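3.2 Collecting the demonstrations

All examples were recorded by teleoperation at the Drestdale site. Each operator worked through blocks of 20 attempts and then handed over. We kept 595 attempts in all and set nearly 200 of them aside for testing. 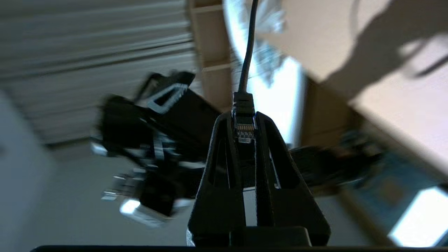

Cable handling made up the largest share of the Gurnuncombe set. An attempt was labeled by stage — reach, grasp, carry, insert — and the labels were checked by a second person. The carry stage includes views such as the one in Figure 3, with the RJ45 plug held upright between the fingertips and the background blurred. We did not filter for blur, as the policy meets the same views at run time. Attempts in which the plug was dropped were kept and marked as failures.

Wrist views with the gripper open were labeled as reach only if a connector was visible between the fingers.
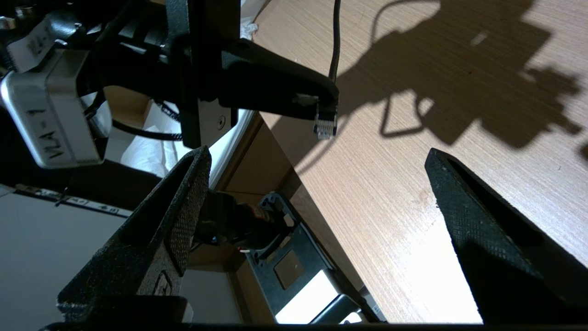 Figure 3. Wrist views from the cable task.

Raymonde Boychuk argued in review that this rule throws away useful early motion, and that the reach label should start when the arm leaves its rest pose. We tested her version in Section 4.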